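普利蒂德利板球联赛外援条款

普利蒂德利板球联赛外援条款，通称“七号条款”，是普利蒂德利（Plitidley）二十回合板球联赛竞赛规程中关于境外球员注册、替补与租借的一组规定。条款正文不长，附注却比正文长出许多，而且每个赛季都在变长。联赛官方称之为“保障竞争平衡的基本制度”，球迷则多半在自己喜欢的球员不能上场时才第一次听说它。

背景

普利蒂德利联赛创立之初对外援没有任何限制，理由很朴素：当时没有外援愿意来。联赛使用的几块场地排水不佳，三柱门附近的草皮在雨季里常年处于一种介于草地和池塘之间的状态，客队击球手赛后谈起场地，用词一般不适合刊登。

情况在德鲁尼内罗（Druninero）俱乐部找到赞助之后发生了变化。该俱乐部在一个休赛期内签下整条境外投球阵容，队中本地球员的主要任务变成了送水和在合影时站在两侧。德鲁尼内罗当季轻松夺冠，决赛现场观众906人，创下俱乐部纪录，其中包括客队的大巴司机。其余俱乐部随后联名致函联赛办公室，信中反复使用“体育精神”一词。后来的研究者指出，联名的俱乐部里有两家当时也在和外援谈判，只是价钱没有谈拢。

条款内容

现行条款规定，每家俱乐部在一个赛季内最多可注册7名境外球员，单场比赛首发名单中不得超过2名。境外球员须在赛季首轮开始前完成注册，并提交原属协会出具的无异议证明。证明须为原件，传真件不予受理，尽管联赛办公室在自己的信头上至今只印传真号码。

租借球员视同注册球员，占用名额。球员在租借期内不得代表原俱乐部出场，也不得在对阵原俱乐部时担任队长。后一项规定的由来已不可考，历次修订均予保留，大概是因为没有人想得起应该由谁提议删除它。

替补条款

争议最多的是关于替补的部分。按条款原文，境外球员因伤病或“其他正当原因”退出的，俱乐部可以在赛季中以另一名境外球员顶替，但顶替者“应当与被顶替者相当”。何谓相当，原文没有说明。有的俱乐部认为是位置相当，有的认为是水平相当，另有一家在书面意见中主张是薪酬相当，随后撤回了这份意见。
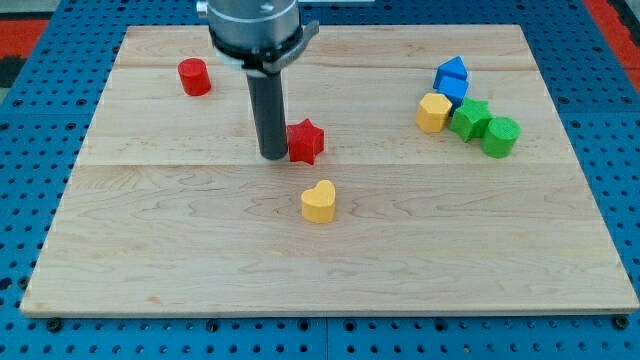

延氏案

条款历史上最知名的纠纷涉及延氏（Yan）俱乐部。该队一名境外慢速投手在赛季中段因肩伤退出，俱乐部随即宣布由一名快速投手兼击球手顶替，并称两人“都使用右手”，因此完全相当。米斯塔尔（Mistar）俱乐部率先提出异议，认为新援从未出现在赛季前的候选名单上，其他球队在选秀时根本没有机会考虑他。

延氏方面回应说，候选名单本身就是在米斯塔尔的会所里拟定的，而且当天的茶点只够主人一家享用。双方的往来函件后来被收入联赛档案，其中讨论茶点的篇幅多于讨论球员资格的篇幅。

2024年7月12日，联赛裁定延氏的替补注册无效，理由是顶替者未列入赛季前名单。该球员当时已经抵达，行李也已送到更衣室。裁定书承认条款中并无“必须列入名单”的字样，但认为这一要求“可以从条款的整体气氛中推断出来”。延氏提出申诉，申诉于8月被驳回，驳回理由改为申诉费少交了银行手续费。延氏该季余下比赛只用一名外援出战，最终排名反而比前一季高，俱乐部对此没有发表评论。

修订

延氏案之后，联赛在条款后增加了一段附注，规定顶替者必须来自赛季前公布的候选名单，如名单内无合适人选，则须取得其余全部俱乐部的书面同意。批评者认为后一种途径形同虚设，因为要求一支球队书面同意对手变强，在联赛历史上尚无先例。支持者则指出，这正是附注的用意。

同一次修订还把“相当”改成了“大体相当”。联赛办公室表示，此举旨在消除歧义。

评价

关于条款的效果，各方看法不一。较常见的意见认为，外援限额使本地年轻球员获得了更多上场时间，特别是中段顺位的击球手。反对者则认为，得到上场时间的主要是俱乐部老队员，他们原本已准备退役，只是因名额空出又多打了几个赛季，其中几位跑垒之慢已成为联赛转播的固定话题。

德鲁尼内罗在条款实施后成绩有所下滑，但仍是联赛中注册外援名额用得最满的俱乐部。按规定不能同时上场的境外球员，通常坐在看台阴凉的一侧观赛。主场广播会逐一介绍他们，掌声往往比给首发队员的还要热烈。

另见

普利蒂德利板球联赛
二十回合板球
板球球员租借制度
无异议证明（板球）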